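Protokoll der Mitgliederversammlung
Gartenfreunde Hitgate, März, Beginn 19 Uhr im Vereinsheim

TOP 1 Begrüßung
Der Vorstand heißt alle herzlich willkommen und freut sich, dass trotz des Regens so viele den Weg gefunden haben - auch die Nachbarn aus Vatness sind wieder dabei. Anwesend sind 51 Mitglieder, die Versammlung ist damit beschlussfähig. Das letzte Protokoll wird ohne Änderungen angenommen.

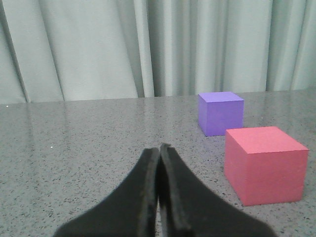 TOP 2 Wasserleitung am Nordweg
Nach dem Frost im Januar müssen zwei Absperrhähne und ein gutes Stück Leitung erneuert werden. Die Firma Sandhu hat ein Angebot über 2000 Euro vorgelegt, in dem die Erdarbeiten schon enthalten sind. Es wird länger darüber gesprochen, ob wir nicht selbst graben könnten, was einige sich gut vorstellen können, andere mit Blick auf ihren Rücken lieber nicht. 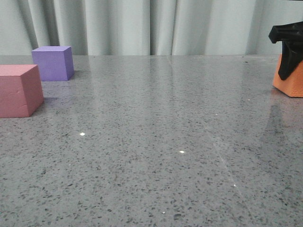
Am Ende einigt man sich darauf, das Angebot anzunehmen, sofern die Arbeiten vor Ostern fertig werden. Bis dahin bleibt das Wasser am Nordweg abgestellt, Gießkannen bitte am Brunnen füllen. Beschluss: angenommen bei drei Enthaltungen.

TOP 3 Pflanzentausch und Sommerfest
Der Pflanzentausch findet wieder im Mai statt. Aus der Gärtnerei Brullasar bekommen wir etwa 160 Tomatenpflanzen zum Vorzugspreis, worüber die Freude im Saal groß ist. Für das Sommerfest werden 300 Euro bewilligt, und über Kuchenspenden freuen wir uns wie jedes Jahr sehr - die Liste hängt an der Tür.

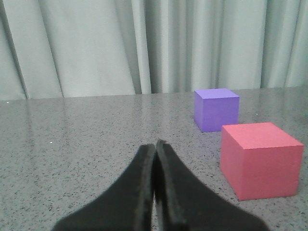
TOP 4 Verschiedenes
Der Häcksler kann ab April wieder ausgeliehen werden. Mehrere Mitglieder bitten darum, das hintere Tor abends abzuschließen. Ende der Versammlung: 21.10 Uhr.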